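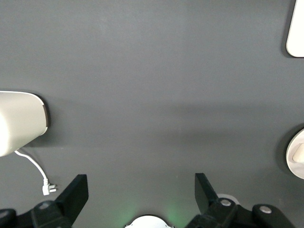

Home About Work Stuff Not Work Stuff Archive Subscribe

I have been a bench tester of returned small appliances for 11 years, and in July I was promoted to something called a cell lead. The cell is one robot arm. I lead it the way you lead a cat.

For anyone new here, I work at Pendside, in the returns building out past Stestwood. People buy a thing, decide they hate the thing, and send it back in a box that used to hold a different thing. We open the box, look it over, coil the cord, bag the cord, wipe everything down and decide whether it goes back on a shelf or off to the recyclers. It's a job my mother still describes to her friends as "computers."

The arm came from an outfit named Killura. It was introduced to us at a meeting with muffins, and the quality of the muffins told everyone how worried to be. These were bakery muffins. Algirdas Priedītis, who has the bench beside mine, took two and said he'd be taking a third home as severance.

He still has his job, as it happens. So do I. What changed is smaller and harder to complain about.

Before, I did the whole item. I'd pick up a toaster and know a fair amount about it before I'd finished turning it over. Crumbs tell you plenty. A cord wrapped so tight it's kinked means somebody tidy and angry. Now the arm does the picking up and the laying out, I do the looking, and Algirdas does the bagging, which he says is like being asked to come in only for the last page of the book.

And the arm is bad at cords. I say that with affection. A cord doesn't hold a shape for you. It flops. The plug end goes wherever the plug end feels like going, and the gripper comes down with its two flat fingers wide open like it's about to give a blessing, and then it thinks. You can hear it not deciding. I have drunk entire coffees in there.

The Killura people wanted 170 items a shift by the end of the first month. We hit 50 on the first day, and I'd like it on record that 22 of those were me reaching in during a pause because I couldn't stand it. You aren't supposed to reach in. There's a procedure where you press stop, wait, move the plug, step back, press start and initial a sheet. The sheet asks for a "reason for intervention." For the first week I wrote "cord." Then "cord again." Algirdas wrote "loneliness" once and we had to have a talk with Austra Petrauskas, who runs the floor and has a good poker face until you mention it later at lunch.

Austra's view is that we're teaching it. Every stop gets logged and somebody at Killura looks at the log. Fine, but I trained four people on that bench before this, and every one of them at least bought me a sandwich.

I'll be fair. My wrists are better. I used to go home and run them under the hot tap before I could open a jar, and I haven't done that since August. The heavy stuff, the Shetty countertop ovens with the glass that always arrives in the wrong half of the box, I don't lift those anymore and I don't miss it one bit. I stand up straighter. My husband noticed before I did.

What I do miss is going fast. There's a rhythm you get into around ten in the morning when your hands are ahead of you and you're thinking about soup. You can't get into that waiting for somebody else's hands. I catch myself leaning toward the table as if that'll hurry it along, and then I look over and Algirdas is leaning too.

They're talking about a second arm for his side. Austra asked if I'd lead both. I said I'd want to see the muffins first.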